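Cans in Pairs: How a Drink Can Works, and How to Line Up a Whole Row

Go and find a drink can, if there's one in the house, and set it on the table in front of you. It can be full or empty, tall or short. You have probably held hundreds of them in your life and never looked at one for longer than it takes to open it, so let's look at one together, slowly, from the top down.

Start with the lid. See how it sits a little lower than the edge, like a tiny pond with a wall around it? That wall is called the rim. The lid is made as a separate piece, and after the drink goes in, a machine folds the lid and the side of the can together very tightly. The fold is called a seam, and it's the reason your soda doesn't leak out all over the truck on its way to the store.
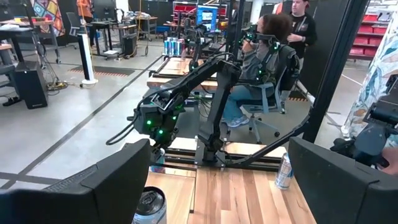 Then there's the pull tab, which is really a lever, just like a seesaw. You lift one end up and the other end pushes down on the lid, right where a thin line has been pressed into the metal. The line is the weak spot, and so the lid opens there and nowhere else. Isn't that clever? (If your fingers are small, slide the handle of a spoon under the tab and ask a grown-up to help. Those edges can be sharp!)

Now run a finger down the side. The wall of a can is thinner than you might think, and an empty one is easy to squash. A full one is much harder to squash, and a full fizzy one is harder still, as the bubbly gas inside pushes outward on the walls in every direction, the way air does in a bicycle tire.

Tall and slim, or short and wide?

Cans come in different shapes, and a shape can fool you. A regular soda can in the United States holds 12 ounces, and plenty of people who see a tall slim can beside it are sure that the tall one holds more. Sometimes it does and sometimes it doesn't! The only way to know is to read the small print on the side, where the amount is written. Energy drinks such as Red Bull and Celsius often come in slim cans, and those are drinks for grown-ups, but you can still read the numbers on them if there are any around. 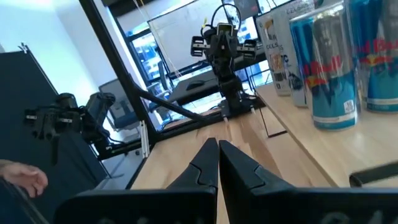
Making a row

Here is a game we like to play at Fetell, where we write these pages. It's called Stika, and all you need is a table and six empty cans, rinsed and dried.

1. Sort your cans into pairs. You might match them by color, by height or by the name on the front. There's no wrong way, as long as you can tell somebody what your rule is.

2. Choose a line for them to stand on. The edge of a low shelf is good, and so is a strip in the wood if your table has stripes running across it.

3. Set the pairs down along your line, one can behind the other, and crouch until your eyes are level with the lids. Tall ones will stick up like chimneys, and a can that has wandered out of line is much easier to spot from down there.

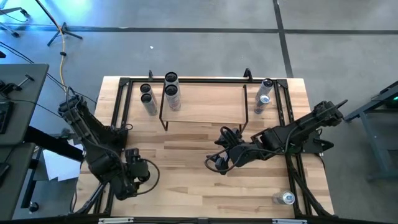
4. Ask a friend to close their eyes while you swap two of the cans. Give them 15 seconds to look and find the change, and then it's your turn to guess.

When you've finished playing, the cans can go in the recycling. Metal can be melted and rolled out flat and made into something new, so a can from your row might end up as part of another can someday, with a different name on the front.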